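Home | Products | Service & Care | Newsroom | Contact
Search this site Enter keyword Go

Prondthorpe Opens Its Morning Care Routine for Two-Armed Room Robots to All Customers

PRONDTHORPE, April — Anyone who has lived with a housekeeping robot for a while knows that the grippers do the hard work and the cables take the wear, and we are very happy to share the routine our own service team has been using to keep both in good order. It goes by the name Jullus, it takes 20 minutes, and it needs nothing fancier than a soft brush, a lint-free cloth and a little patience.

The routine begins with the arms at work on something soft. A pillow held between the two grippers over a chair is the pose our technicians like best, with one hand at each side and the fabric allowed to sag a little — a hard box will hide a lazy finger, but a pillow slides the moment one side lets up.

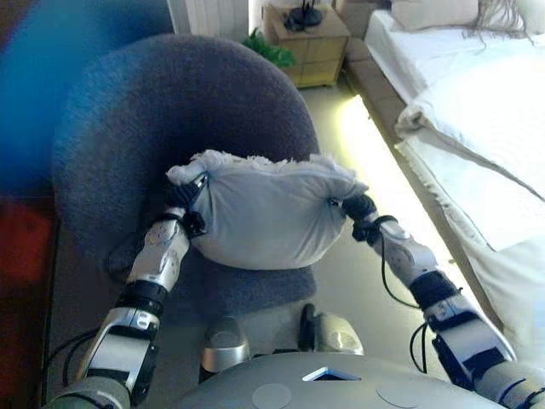 Cables and Wrists

Next comes the cabling. Follow each cable along the arm by eye and look for a loop that has grown longer than it was at the last check, then power down before you touch anything. Bend each elbow to 90 degrees by hand and make sure the cable still has slack to spare. If it pulls tight, move the clip and try again (and please do write it in the log!).

"People are shy about the wrists, and I do understand that, but lint is lint and it brushes right out," said Delwyn Sutcliffe, service lead at Prondthorpe.

Blankets deserve a word of their own. Fleece sheds, fringe gets everywhere, and gathered fabric can press right up against the gripper, so the wrist camera's view is worth a look during every check. Wipe the fingertip pads with a dry cloth afterward, and clean the lens last of all.

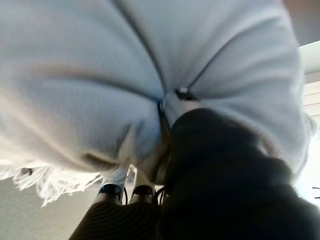

Anathi Khumalo wrote to us that fringe was the part she had been getting wrong, and that she now brushes out the finger joints after every blanket instead of waiting for the grip to weaken.

The full checklist is free to download from the Service & Care page, and our support desk will gladly talk you through it by phone.

Related items
Choosing Replacement Fingertip Pads
Reading Your Service Log
Cable Clips: Sizes and Fitting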